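Print this page | E-mail to a friend
Reading time: 2 min
Filed under: Robotics > Lab rules & safe practice

How strict should we be about logging needle driver uses on practice pads?

Asked by Inna Kravchuk

I help run the suturing bench at Clernden and we're rewriting our house rules. Right now people log a use whenever they remember (so, hardly ever!). Our oldest driver shows 33 on the sheet and I don't believe it for a second. Do you count per pad, per session, per stitch?
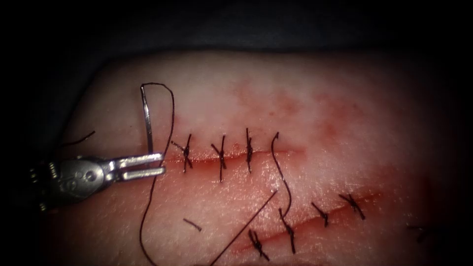
Who should be allowed to clear a fault on the arm?

Whoever is signed in as operator for that session, and they write it down before restarting.

2 answers

Myfanwy Pritchard
Per session, every time. We tried per stitch for one term and ended up with 1,543 lines in a spreadsheet that I then had to clean up on a Sunday, never again. One session is one instrument mounted on one arm, and if you take it off and put it back, that's a new line. I'd also write down the needle at the start and tick it off at the end, plus any cut thread ends picked up off the pad. We check the jaws under a loupe after 11 sessions. That number is just ours, so go with your manual if it says something tighter.

Lautaro Valdebenito
we dont log practice stuff, only the Fokska course. label your practice drivers so they dont get mixed in with the others though, that bit us once

Tags: logging, needle drivers, training bench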